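Greifdatensatz Hatska mit Handgelenkkamera

Aufnahmepaket für Forschungsgruppen, Ausführung mit Zweifingergreifer
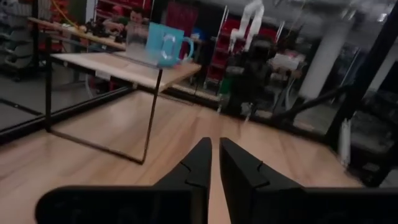 Blick der Handgelenkkamera auf den Beistelltisch mit türkisblauem Becher und klarem Acrylblock.

Hatska enthält mehr als 3.000 Greifversuche an Alltagsgegenständen, alle aus der Sicht des Greifers aufgezeichnet. Der Schwerpunkt liegt auf durchsichtigen und durchscheinenden Objekten. Bilder mit Bewegungsunschärfe bleiben im Datensatz und sind als solche gekennzeichnet.

Das Verfahren stammt aus der Arbeitsgruppe von Védís Riis bei Ketilsson. Aus der Anfahrt werden mehrere Ansichten zusammengeführt, daraus wird der Greifpunkt geschätzt. Ein Tiefensensor wird nicht benötigt. Im Vergleich mit dem Einzelbildverfahren Ollel sank die Zahl der Fehlgriffe bei 400 Testläufen auf 53. Die Auswertung liegt dem Paket bei.

Lieferumfang
Bildfolgen mit Gelenkwinkeln und Greiferöffnung
Kalibrierdaten der Kamera
Auswerteskripte und Methodenbericht
Trainiertes Modell (Stand September)

Speicherbedarf: 500 GB
Lizenz: Forschung und Lehre, gewerbliche Nutzung auf Anfrage
Vertrieb: Jurkow, Abteilung Messtechnik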